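Notebook – Willow Street pavement, night walk
5 June 2026

Finally got out after dark, and what a good night for it! I've been saying since May that the cracks on Willow read better at night than at noon, and Treasa Mac Suibhne has been very patient about hearing it. At midday the asphalt goes flat and gray and you have to get down on your knees to find anything. With a light held low, every little ridge throws a shadow and the whole surface comes alive.

Stretch covered: the Moffat corner down to the Stura yard gate, 372 meters on the wheel. Walked it twice, once each way, because the shadows change sides when you turn around and you pick up things you missed. Kenna MacLeish had the chalk and the clipboard, I had the wheel.

Surface notes. The older patch by the corner is polished in the wheel tracks and rough between them. Past that it gets coarser, with bits of stone showing. I love this part, you can almost read the age of each repair from the texture. The seam along the utility trench is holding up better than I expected, just one spot where the sealant has pulled away and a coin will stand up in the gap.

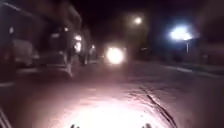 Long cracks get a letter, short ones just get a chalk tick. For the long ones I'm drawing the path by hand on the strip map and marking every place a branch leaves the main line. Kenna wants to skip the small branches and I want to keep them all – they're where the next piece lets go, and it costs us a minute each to draw. We agreed to draw everything on this street and then decide for the rest.

Parked vehicles are the real nuisance. Anything tall along the curb hides the gutter edge, and the shadow underneath swallows a good strip of road next to it. I've hatched those bits on the map as "not seen" so we don't take a blank for a sound surface. Go back for them on a street cleaning day.

Light. Too close and the middle burns out nearly white, and you lose all the fine texture right where you want it. The useful part is the ring outside that, where it fades off toward brown. Tried the 2000 lumen setting first, far too much. The 700 was lovely. I'd like to try it lower and more from the side, with a sheet of tracing paper taped over the front.

Also: slow down. Everything smears when you hurry, on camera and to the eye.

To do
Redraw the strip map at 1:1000 and pin it up by the sink.
Ask Wustell for the date of the trench repair.
More yellow chalk, the white vanishes under the lamp.
Treasa to bring the crack gauge, mine has lost its corner.
Second street: the hill behind the Stura yard, if it stays dry.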